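Timcombe club timing and scoring console: season review

The Timcombe is a portable scoreboard controller for local football and rugby league grounds. It drives a single external display over cable or radio and keeps match time, score, interchange count and sin bin clocks. Our club bought one before the season to replace a Jivico unit with a failed power supply. It has since run 13 home rounds across three grades.

Setup

The console boots in under a minute and asks for a code profile. League, union and touch are included, and custom profiles can be built from the desktop software. Period length, half-time length and siren behaviour are set per profile. There is no way to copy a profile on the console itself, so a junior variant with shorter halves has to be keyed in from scratch or loaded from USB.

Pairing with our existing Kivetti display took two attempts. The manual gives the wrong default channel for the older receiver; the correct one is printed inside the battery cover.

Match use

Score entry is by dedicated keys for try, conversion, penalty and field goal. Each is confirmed by a short tone, which can be muted. Undo goes back seven entries. Correcting anything earlier means opening the score menu, and the clock disappears from the console screen while that menu is up, although the display keeps running.

Sin bin clocks pause with the match clock by default. Up to two can run per side. A third is held in a queue and starts when a slot clears, so its remaining time will be wrong if the referee has both earlier players still off.
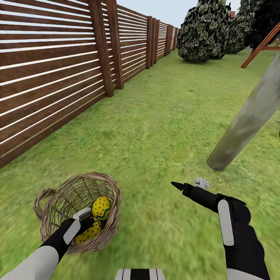

Setareh Abbasi replied to an earlier draft of these notes that the queue can be disabled in firmware 2.2, under Profile, then Dismissals, and that a third player is then timed on the console only. She also found that the setting reverts after a factory reset. We have since updated and can confirm both points.

Radio and battery

Range was reliable from the grandstand to the far end of the ground. Dropouts occurred on one Friday night with the console under a metal bench and stopped when it was moved to the top. Battery life was around nine hours with the backlight at half.

Build

The keypad is sealed and held up in steady rain. The cable socket is not, and the rubber cap supplied for it is loose. The carry case has no room for the charger.

Price

$2,000 with one radio receiver. The Seok equivalent costs less but lacks separate sin bin clocks.

Rating: 7 out of 10. Marks off for the dismissal queue default, the socket cap and the manual.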